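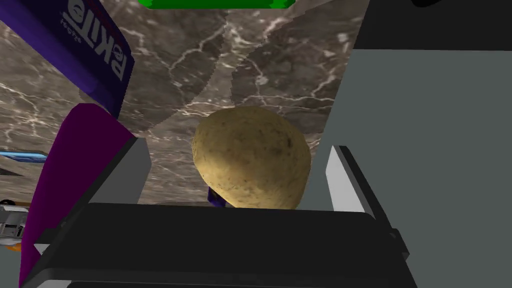 Furkano says its household robot will learn to tidy a kitchen counter from examples gathered almost entirely inside a simulator, a claim that has drawn interest from investors and some doubt from people who have heard it before.

The company, based in Dradell, announced on 24 September 2024 that it had finished the first stage of a project called Furkevow. Operators steer a simulated two-armed robot through short chores, mostly picking items up and putting them somewhere else, and each attempt is saved as an example for the learning system to copy. Furkano says the first stage covered 104 household objects and took 12 operators four months.

It did not say how many attempts were thrown out, or how the system performs on objects it has not met before. A test on a physical robot was promised for June and has not been reported. 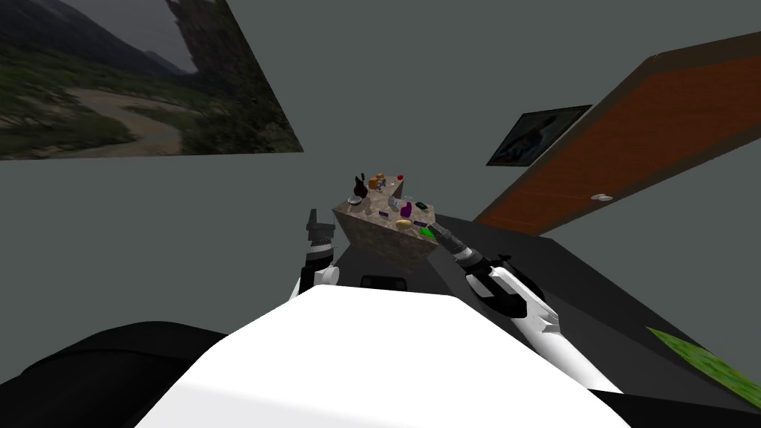

The simulated robot at a cluttered table in a computer-rendered room.

Selvaraj Khondokar, who runs the robotics test lab at Matubbar, a parts supplier that looked at licensing the examples, said he would wait.

"A potato in a simulator weighs what you tell it to weigh," he said. "It has the grip you gave it. Mine come out of a bag with dirt on them, and one in four is going soft. Show me that one."

Khondokar said simulated examples have their place – they are cheap, and a dropped glass costs nothing – but he questioned whether more of them would help without real ones mixed in. Matubbar asked Furkano for a sample to try on its own equipment. He said it received a video.

Furkano said in a written reply that sample data would go to "qualified partners" once a review was complete. It gave no date for that. Asked whether the second stage would include any recordings from real kitchens, the company said it was "exploring a range of sources."

The second stage is to add drawers, lids and poured liquids, all of them simulated. Furkano is hiring operators for it now, on four-month contracts.

Related
Dradell warehouse puts sorting arms back in storage
Matubbar to close its second test lab
What counts as a robot demo?

Contact the newsroom | Copyright 2024 | Back to top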